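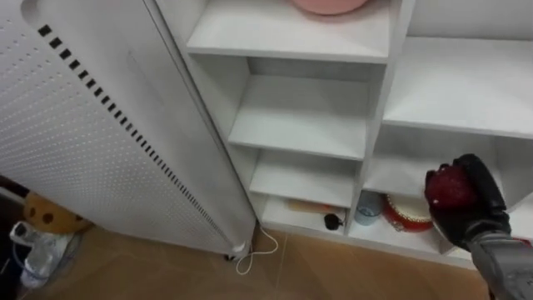 Unit 3: Assessing a packaged shelf-handling service

The service reviewed in this unit is Kunum, supplied by Fliltia. It is offered as a hand, an arm and a head camera, with software for picking up household items and placing them on open shelving. Read the Eren comparison sheet before the seminar.

3.1 What is on offer

The base package covers single-arm work with objects up to 300 g. The supplier provides a list of 175 trained objects, mostly food shapes, cups and small tins. Anything outside the list is charged as an extra under the Utari support plan.

3.2 Grasping inside a cubby

Dividers limit the directions from which the hand can approach. Note the wrist angle and how much of the object the fingers hide from the head camera.
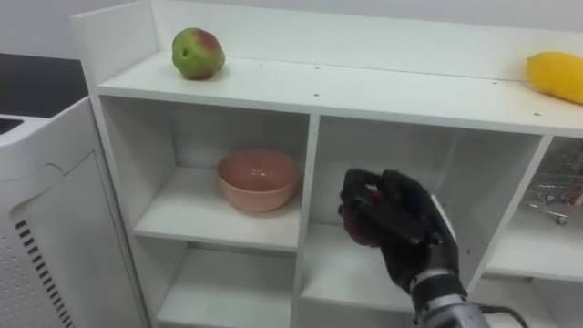 Fig. 3.1. Hand closed on a small red object at the central cubby, next to the bowl.

An object hidden by the fingers is harder to track, and the review sheet has a separate line for this. Record a placement only when the object is at rest and the hand is clear of it.

3.3 Reference layout

Compare object positions against a view with no arm in it. Pale boards give little texture for depth estimation, so use edges, dividers and pin holes as landmarks.
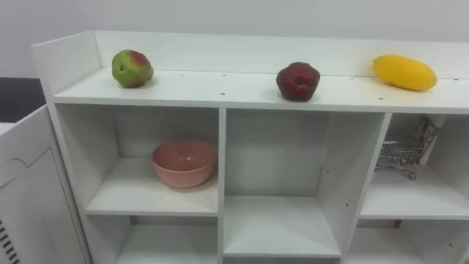

Fig. 3.2. Three fruit shapes on the top surface, bowl in the upper left cubby.

Spacing matters. A hand of this width needs clearance on both sides of the object, and a back board removes one line of approach.

3.4 Working at the shelf edge
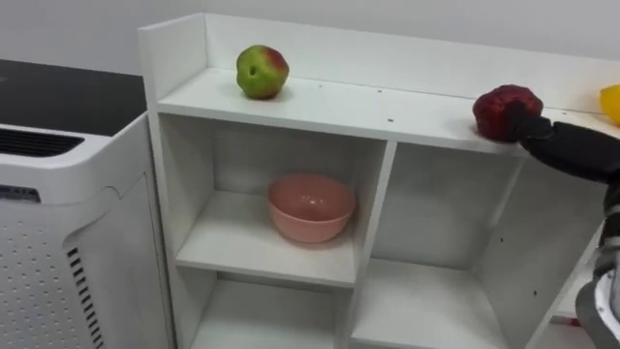 Fig. 3.3. Fingers around the right side of a dark red, bumpy object at the front edge of the top shelf.

Edge placements are scored separately from cubby placements. Allow two attempts per object and log both.

Exercise: using the review sheet, draft acceptance terms for the base package. State the object list, the shelf dimensions and the permitted number of failed grasps.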